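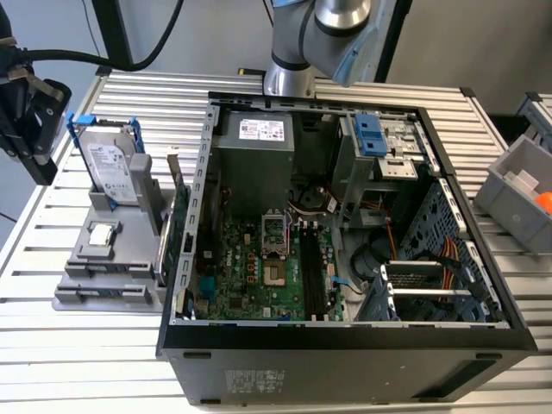

Print this page | E-mail this article

Tuvden adds desktop teardown line at Jorncombe site

Electronics recycler Tuvden has opened a second line for taking apart office desktop computers at its Jorncombe site, the company said in October. The line handles full-size and mid-size towers from business customers. Laptops and all-in-one units stay on the older line at Dumton.

The first batch is 1,855 machines returned at the end of a lease by Evangelista, a regional insurance office group. Most are Dell towers. All are to be stripped to parts, and none will be resold as complete systems.

Each tower is laid on its side on a slotted aluminum bench and opened from the side panel. Memory modules come out first, then the processor, then the hard drives. The socket lever is left raised once the processor has been lifted out, so that the next station can inspect the pins without touching the board. Drives go into a molded tray next to the case and stay in their plastic caddies until the serial number has been logged.

Power supplies and main boards are removed last. A board goes to the test rack only if the socket pins are straight and the capacitors show no swelling or leakage. Boards that fail the visual check are sent for metal recovery. Power supplies are sorted by the rating printed on the label, and units with a missing or unreadable label are scrapped.

Tuvden lists the target rate for the new line as 33 towers per bench per shift. The line opened with 2 benches. Floor space has been set aside for more, but no date has been given for adding them.

Hard drives are held in a locked cage for 30 days before wiping or shredding, under the terms of the Evangelista contract. Drives that pass a surface scan after wiping are sold in bulk lots. Solid-state drives are shredded in every case.

Empty steel cases are flattened on site. Plastic latches, drive rails and front panels are pulled off beforehand and collected in a separate bin, as the metal buyer lowers its price for mixed loads. Wire harnesses and data cables are baled together and shipped to Dumton for granulating.

The Jorncombe site will accept towers from other business customers once the Evangelista batch is cleared. Pickups are booked through the Dumton office. Customers are asked to remove power cords and to leave side panels in place for transport.

Print this page | E-mail this article

We use cookies to improve your visit. By continuing to use this site you agree to our cookie policy. Accept | Settings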